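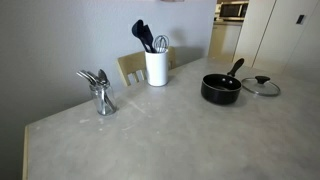 **How do you reset a kitchen table between robot runs so the results can be compared?**

posted by **grevside_maker**

Hi all! I've got a small tabletop arm going at home and I'm having a blast with it. Right now it's learning to take one thing out of a group of kitchen stuff: a spoon from a glass jar, the whisk from a crock, the lid from beside the saucepan. Our club in Grevside wants to pool results with the Erari group in May, and they asked what my "reset rule" is. I don't have one! I put things back where they look right. Is there an accepted way to do this at home, and does the room behind the table matter? Mine opens onto the kitchen.

---

**Kurketti**

Great project! Yes, write a rule, and write it before the next run. Ours fits on one card:

- Mark the base of each container with small tape corners. Take the tape up if it shows up in your camera view and use a paper template instead.
- Decide which way the utensils lean and say so on the card. "Heads to the left" is plenty.
- Saucepan handle always points the same way. A handle that has swung a little is a whole different reach for the arm.
- Lid flat on the table, knob up, same side of the pan every time.
- Person resets, steps out of reach, *then* enables the arm. No hands over the table while it's live, even for a spoon that's slipped.

We do 60 runs per layout and then change the layout on purpose. It's so satisfying when the numbers finally line up!

---

**tomorrowsgripper**

just take a photo and match it lol. works fine for me

---

**echevarría_bench**

The photo trick is good as a check, but two people will match the same photo differently, so I'd keep the card too.

On the background: leave it alone during a set, and write down what's in it. Chairs pushed in, cabinet doors shut, same lights on. We lost a very nice Friday session at Echevarría to a chair that had wandered — same objects, same arm, and we couldn't compare any of it with the morning.

Also log the failed runs! If the jar tips, that run stays in the sheet with a note. Clear glass and shiny spoons can be hard on depth cameras, so those notes are the ones other groups will want to read. Send yours over when you have a first set, I'd love to see how the whisk goes.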